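Skudeck sets aside money for its first robot arms

March 25, 2021

Skudeck, which puts together cassette tape deck mechanisms for the makers of portable players and home stereos, has settled on a budget for its first automated equipment, and after a long winter of going back and forth over quotes the company sounds pleased to have something down on paper at last.

The plan, shared with customers this week, calls for two small robot arms, one station for oiling and one for moving finished mechanisms from the bench into packing trays. Skudeck went through offers from 7 suppliers before coming down to a pair of them, Jastmont and Prumura, and it expects to place the order once both have run a trial on real parts. Stöckli, which looks after the company's power supplies and test gear, will handle the wiring either way.

It would be easy to imagine that a product as old-fashioned as a cassette deck would be the last place anyone would want to spend money on robots, but orders have been kind to Skudeck lately (the tape revival has a lot of cheerful people in it!) and the benches are full. The trouble, as anyone who has sat at one of them will tell you, is that a deck mechanism is a fiddly little thing. There are spindle hubs, levers, gears and a motor all sharing one thin plate, and a good share of the work still comes down to two hands, a small tool and a bottle of oil within reach.
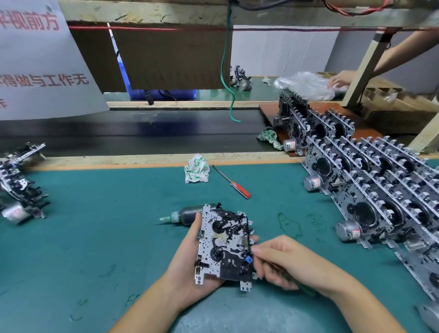

What the money covers

The first part of the budget goes to the arms themselves, along with grippers made to hold a mechanism by its metal chassis without leaning on the plastic levers. Skudeck has asked both suppliers to quote the grippers separately, having learned from an earlier round of offers in February that they can quietly add a good deal to the bill.

A second part is for the oiling station, which would put a measured drop at each point. The company wants it to manage 300 mechanisms in a shift to begin with, and it would rather start there and go up slowly than promise its customers more and let them down. The remaining money, 15 percent of the whole, is being held back for spare parts, training and the odds and ends that always seem to come up once a machine is bolted in place.

No one on the assembly line is being let go. Skudeck says the people who build the mechanisms will keep doing the close work, which the arms on offer can't yet do at a price that makes sense, and that several of them have already asked to learn how the new stations are set up.

When it may arrive

Each supplier will be sent a box of 50 mechanisms for its trial, all of one model, with the results due back before the order is signed. Delivery would follow in the summer if all goes well, with the oiling station going in first and the tray-loading arm after it. Customers with standing orders have been told to expect no change in their shipping dates while the work is going on.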